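白色台面上的浅灰色污渍和小黑点如何清理？旁边常放网眼布料，需要注意什么？

板块：居家与工作间 > 台面养护
发布者：Zoltán Barta
状态：已有回复

各位管理员、各位成员：

本人在Bralville一处共用手工室负责日常整理，现就白色工作台面的清洁问题向本板块请教。

该台面为白色，表面平滑，呈哑光质感，启用至今约13个月。室内主要进行布料裁剪前的画线与铺排，台面每日使用完毕后以清水擦拭一次。近来发现台面上陆续出现若干浅淡污迹，颜色略灰，边缘不清，另有零星的细小斑点，其中有深色小点，位置在台面中部附近。

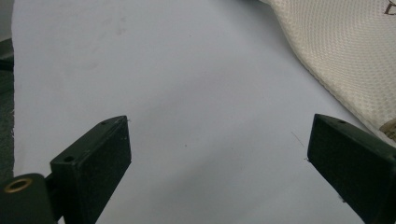 本人已采取的措施如下：先以干布拂去浮尘，再以拧干的湿布单向擦拭，待干后复查。浅灰污迹略有减淡，但从侧面迎光观察仍可辨认；深色小点未见变化，以指甲轻触亦无明显凸起，无法判断系墨水渗入、细小破损，抑或原有瑕疵。手工室备有Drornex中性清洁剂一瓶，瓶身未注明是否适用于哑光表面，故尚未使用。

另需说明，管理规定要求台面不得留有光亮擦痕，因此本人对研磨类用品较为谨慎。以下两点敬请指教：其一，浅灰污迹应以何种方式处理为宜；其二，深色小点是否有必要继续处理，或应登记后留待更换台面时一并解决。

谢谢。

Dezső Szekeres
回复于上午

Zoltán Barta您好：

根据您的描述，建议将两类痕迹分别处理。

浅灰污迹边缘模糊，且清水擦拭后有所减淡，较可能为手部油脂与灰尘混合后的残留。请取中性清洁剂4毫升，兑入温水800毫升，以不掉毛的软布蘸取后充分拧干，自台面一侧向另一侧平行擦拭，不宜画圈。随后以清水布擦净两遍，再以干布吸去水分。首次使用前，请在台面不显眼处试擦，静置至完全干燥后检查有无色差或光泽变化。哑光表面如局部反复用力，容易形成发亮的区域，此类变化通常无法恢复。

深色小点请先以软橡皮轻擦。如颜色转移至橡皮上，说明为表面附着物，可继续以棉签蘸少量上述稀释液点擦；如毫无变化，请停止处理，登记位置即可。不建议使用刀片刮除，亦不建议使用纳米海绵，后者实质上属于研磨材料。

此外，台面旁如常放置布料，应一并纳入检查范围。以奶油色网眼布为例，布面带有细密小孔，又以黑色细线画有图形时，画线用笔的墨水有可能透过孔眼落在下方台面，形成细小深色斑点。 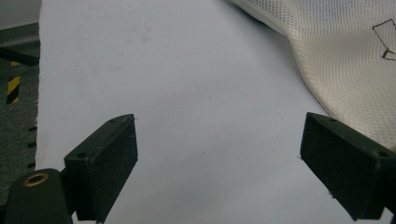
建议今后在网眼布上画线时，于布下衬一张较厚的白卡纸，画毕静置，待墨迹干透后再移动布料。衬纸应定期更换，已沾墨的一面不得翻转使用，以免污染布料背面。如条件允许，可将画线区与铺排区分开，各自配备擦布，并以标签区分。

网眼布本身也会积存细小纤维与灰尘。收存前宜在室外轻抖，或以软毛刷顺同一方向刷过，再以干净布袋存放。布上已画的线条在确认墨水性质之前，请勿喷水或熨烫，以防洇开。

至于您提到的清洁剂，若瓶身没有适用说明，应以试擦结果为准，并将稀释比例写入手工室的清洁记录，便于其他使用人员按同一标准操作。

Csizmadia工作室
回复于下午

用酒精就可以，浓度不用100，普通的那种即可。我处台面也是白色，一直这样擦，没有问题。黑点擦不掉就不要管了，不影响使用。

Zoltán Barta
回复于晚间

感谢两位答复。

现反馈如下：已按Dezső Szekeres所述比例配制稀释液，并在台面背光的一角试擦，干燥后未见光泽变化，明日起对其余区域分段处理。深色小点经软橡皮轻擦，颜色未见转移，已停止处理并登记位置。

关于酒精，因网眼布画线所用的Bronex细头笔为何种墨水尚不明确，担心擦拭时将墨迹带开，暂不采用。待查明后如有需要，再另行发帖请教。白卡纸已列入下次采购清单。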